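The shape bin, and what became of it

So I finally dealt with the toy shelf. I had been putting it off since the spring, mostly by closing the door and walking away, and then on Thursday my foot found a plastic star in the hallway at six in the morning and that was that. I made coffee, put on a sweater and dumped the whole bin out.

The shape blocks are the ones I have a soft spot for. They came in a big Kodia tub years ago, with a lid that never fit right, and they have turned up in coat pockets, in the piano bench and once in a bag of rice (long story, nobody ate one). My plan was to sort them by color, then change my mind and sort them by shape, then give up and have a sandwich. I pretty much stuck to it.

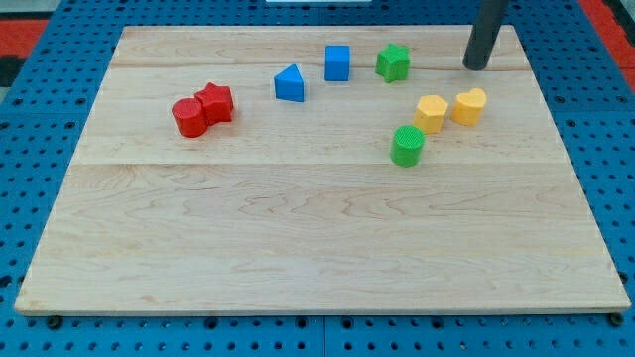
Greneck, October

Red with red, blue more or less with blue, and I was feeling very organized. A red cylinder and a red star had ended up snug against each other, and I liked them so much I didn't want to move them. I do think the stars are the best of the bunch! They have those chunky points and they feel good in your hand. The green one is my favorite, such a cheerful grassy color, and it looks so nice against pale wood.

I could look at that wood all day, too. The grain goes sideways in little ripples, with darker streaks and a few knots, and you can see the seam where the planks meet. I have wanted to try something like it for the coffee table, but the one I priced at Gramport was $116 before tax, so for now I am making do with a tray and a good attitude.

Anyway, the sorting. I tried zip bags first and hated them. Then I got out the old Bhatt cookie tins, the deep ones, and those are just right -- one for each color, plus a spare for whatever rolls under the couch. They make a wonderful racket when you shake them, which I may regret later. The tub with the bad lid now holds yarn.

Next up is the puzzle drawer. I already know the 490-piece lighthouse is missing a corner, and I'm keeping it anyway.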